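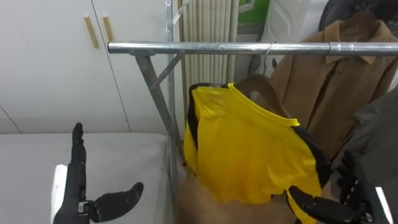
About Bundwood

Bundwood is a residential school for piano tuning and repair. We take adults with or without musical training and teach them to tune, regulate and rebuild acoustic pianos to a standard that lets them earn a living at it. The full course lasts 36 weeks. We also run short courses in the summer for people who already work in the trade.

We are a small school and plan to stay that way. Tuning is learned by sitting at a piano for a long time, with someone close by who can hear what you are missing.

How the school began

Ruwan Sivakumar started Bundwood after many years of tuning for churches, schools and private homes. Most of his customers asked him the same thing when he talked about cutting back: who would look after the piano next? In a lot of towns there was no good answer. The tuners he knew were his own age or older, and few of them had an apprentice.

He took on 2 students the first winter and taught them in a rented unit behind a tire shop. The unit had one electric heater and a roll-up door that had to stay shut because the temperature changes put the pianos out of tune faster than the students could put them back in. Both students finished. One of them still tunes for a living and comes back each November to give a talk on setting prices.

Fathima Siddiqui joined later as head of the repair side. She had trained as a cabinetmaker and came to pianos through soundboards and bridges. She wrote most of the rebuilding course and runs the shop. Ruwan and Fathima now share the running of the school. He handles admissions and the tuning rooms, and she handles the shop, the buildings and the budget.

What we teach

The full course comes to 1,710 hours of instruction and supervised practice. It is divided into three parts, taken in order.

Tuning. Students learn to set a temperament by ear before they use an electronic device. Most people find the first month hard. You are listening for beats between notes, and at first you may not hear them at all. Then you hear them in everything, including the refrigerator. After that come octaves, unisons, stability and pitch raises. We teach hammer technique from the first day, as bad habits in the wrist and shoulder are slow to undo.

Regulation and voicing. A piano can be perfectly in tune and still be unpleasant to play. In this part students work on the action, which is the set of levers between the key and the string. They learn to level keys, set let-off and drop, adjust repetition springs, and shape and needle hammers. We use both uprights and grands. Uprights get more of the time, because that is what graduates will mostly see in people's houses.

Repair and rebuilding. Broken strings, loose tuning pins, cracked bridges, sticking keys, moth damage in the felt, mice. Each student also takes one instrument through a larger job, such as restringing or replacing a full set of hammers. The piano is theirs to plan, cost and finish, and Fathima signs it off.

Business skills run through the whole course. Students learn to write an estimate, keep records of each instrument, deal with sales tax, and tell a family that Grandma's piano is not worth what the repair would cost. We practice that last one out loud.

Where we are

The school has two buildings on the same lot. The older one, a former feed store, is called the Sarkar building after the family that ran the store. It holds the tuning rooms and the repair shop. The floors are thick and the walls between the tuning rooms were rebuilt with sound in mind, though you will still hear your neighbor on a quiet afternoon.

Humidity is controlled all year in the Sarkar building. Please keep the inner doors closed when you visit. There is a sign, and people miss it.

Bollar House is the residence. Most students on the full course live there, and students on short courses can book a room if there is one free. There is a shared kitchen, a laundry area with racks for hanging clothes, and a sitting room with an upright that anyone may play until 9 in the evening. That piano is tuned by whoever feels like tuning it, so its condition varies.

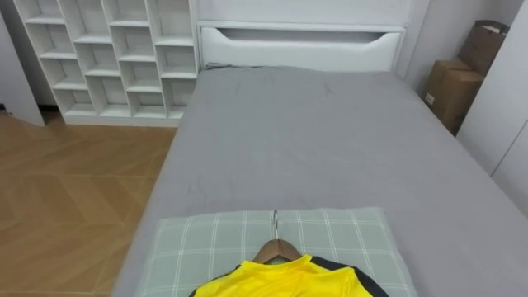
Bollar House: bed with gray fitted sheet and plaid pillow.

Sheets and a pillow are supplied. Students bring their own towels and a blanket if they feel the cold. Cooking is up to the residents, who usually settle into a rota by the second week. Families and guests are welcome during the day but cannot stay overnight.

Our instruments

Students learn best on pianos that have real problems, so we do not buy many new ones. Most of our instruments were donated by people who were moving, downsizing or closing a church hall. We look at every offer, and we say no to most of them. A piano has to be either good enough to practice tuning on or bad enough in an interesting way.

When a student has rebuilt an instrument and it plays well, we sell it at a modest price to a local family or lend it to a school. The money goes back into strings, felt and tools.

We also keep a run of old actions on benches, without their cases, for regulation practice. Several came from the Clistell workshop when it closed. The drawers of the Clistell bench still have their original paper labels, and we have left them alone.

Who comes here

Our students have been nurses, band teachers, machinists, bus drivers and people just out of high school. Being able to play the piano helps a little. Being patient helps more. You need fair hearing, reasonable hand strength and the willingness to do the same small thing 90 times in a row, once for each hammer on the practice sets and then a few more for the ones that come out wrong.

We do not ask for perfect pitch. It is no particular advantage in tuning, and once in a while it gets in the way.

Students with low vision or no sight have always been part of this trade, and they are welcome at Bundwood. Course notes are available in large print, braille and audio. Let us know at the time you apply and we will have them ready before you arrive.

How to apply

Applications for the full course open in November. Send us a letter saying what you have been doing and why you want to learn this work. One page is plenty. We do not require references from musicians, but we would like the name of one person you have worked for.

If your letter looks promising, we will invite you to spend a day here. You will sit in on a morning tuning class, take apart and put back part of an action, and have lunch with the current students without the staff in the room. We suggest you use that lunch to ask them anything you want to know about living here. Ruwan meets each applicant at the end of the day.

Fees cover instruction, use of the shop and all practice materials. A basic tool kit is extra and becomes yours. Rooms in Bollar House are charged separately by the month. A small fund helps students who could not otherwise come — ask about it in your letter, and it will not affect the decision on your place.

Tuning and repairs for the public

Senior students carry out tunings in the area at a reduced rate during the last part of the course. An instructor goes with them on the first visits and checks the work. We do not take on concert instruments this way, and we cannot offer evening appointments.

If you have a piano to donate, please send the make, the serial number and a few photos before you arrange to have it moved. The serial number is usually stamped on the iron plate or on the wood near the tuning pins. Leave the piano where it is until you hear from us.

Visiting

The school is open to visitors by appointment from 10 a.m. to 3 p.m. Park on the gravel side of the lot and use the side door of the Sarkar building. If no one answers, someone is tuning, so wait for a pause and knock again.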